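Print | E-mail

Driverless shuttle to link Dadthorpe station and hospital from January

A driverless shuttle bus will start carrying passengers between Dadthorpe railway station and the town's hospital in January, after the council's transport panel agreed to a trial on public roads.

The service will be run by Sovier, which already operates the ordinary buses in the town. The vehicles and the software that drives them come from Plerkia, a firm that has until now worked mostly on closed sites such as ports and business parks. Dadthorpe will be its first route in mixed traffic.

Each shuttle has 8 seats and space for one wheelchair. There is no steering wheel. A member of Sovier staff will ride on every journey during the trial and can stop the vehicle with a button or move it at walking pace using a hand control. Standing will not be allowed.

The route is 840 metres longer than the one used by the present number 8 bus, which goes over the level crossing at Mill Lane. The shuttle will avoid the crossing and use the underpass by the retail park instead. Plerkia said its vehicles could deal with a level crossing, but the rail safety paperwork would have held up the start of the service by several months.

Shuttles will leave the station every 20 minutes between 7am and 6.30pm. They will stop at the library, the retail park, the sixth form college and the main entrance of the hospital. The number 8 will keep running to its current timetable, and Sovier says it has no plans to cut it while the trial is under way.

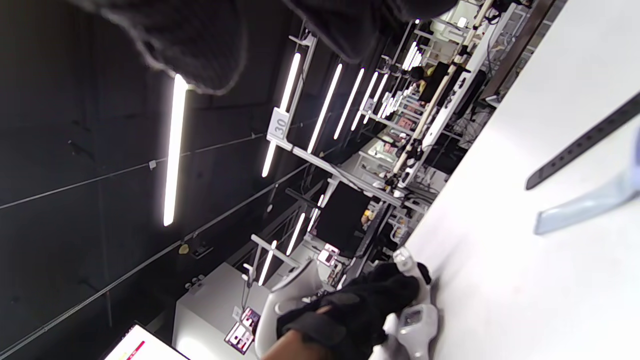
Fares will be the same as on other town services. Bus passes will be accepted, including concessionary passes before 9.30am, when they are not valid on Sovier's other routes. Passengers will need to book a seat through the operator's app or by phone, although anyone waiting at a stop will be let on if there is room.

Top speed will be limited to 20mph. The road past the college already has that limit, but the stretch beside the retail park is 30mph, and some residents who replied to the consultation said slow shuttles would cause queues there. The council received more than 2000 replies. Most were in favour of the trial, though a large share of those said they would want to see it running before they used it themselves.

Other replies raised the question of cyclists in the underpass, where the road narrows and the cycle lane stops short. The council has agreed to repaint the markings and put up signs telling drivers and shuttle staff that cyclists have priority at the western end. It will also cut back the hedge at the college entrance, which hides the kerb from the shuttle's sensors in summer.

The insurer Sarkar will cover the vehicles. Under the agreement, Plerkia is responsible for any collision that happens while the shuttle is driving itself, and Sovier is responsible when a member of staff has taken over. Each vehicle records which of the two is in control, and the records will be kept for the length of the trial and for a year after it ends.

Cameras on the outside of the shuttles will be used to detect other road users. Plerkia said faces and number plates would be blurred before any footage left the vehicle, unless there had been an accident. Cameras inside will be checked by Sovier's control room at the bus depot, in the same way as those on its other buses.

Test runs without passengers will begin next month, at first in the evenings between 8pm and 11pm and later during the day. Drivers are asked not to overtake the shuttles on the bend outside the library. There will be short closures of the bus lay-by at the station while charging equipment is put in, and the taxi rank will move to the far side of the forecourt for the duration of the work.

Two shuttles will be in service at any one time, with a third kept at the depot as a spare. They are battery powered and will be charged overnight, with a top-up at the station between journeys if needed. In heavy snow or thick fog the service will be withdrawn and an ordinary minibus will run in its place, calling at the same stops. Notices will be shown on the station departure boards and in the app.

The trial will last for a year. Sovier and Plerkia will give the council a report every three months covering punctuality, passenger numbers and how often staff had to take control. The panel asked for the reports to be made public, and both firms agreed, although some details of the software will be left out.

A decision on whether to make the service permanent, or extend it to the new housing north of the hospital, will be taken after the third report. The housing developer has already set aside land for a stop and a turning area. The panel turned down a request to add a late evening service for hospital visitors, saying staffing costs were too high, but it will look at this again halfway through the trial.

Timetables will be available from the library and the station ticket office before the service starts. Residents who live on the route will receive a leaflet with details of the test runs and a phone number for reporting problems.

Print this article
E-mail this article to a friend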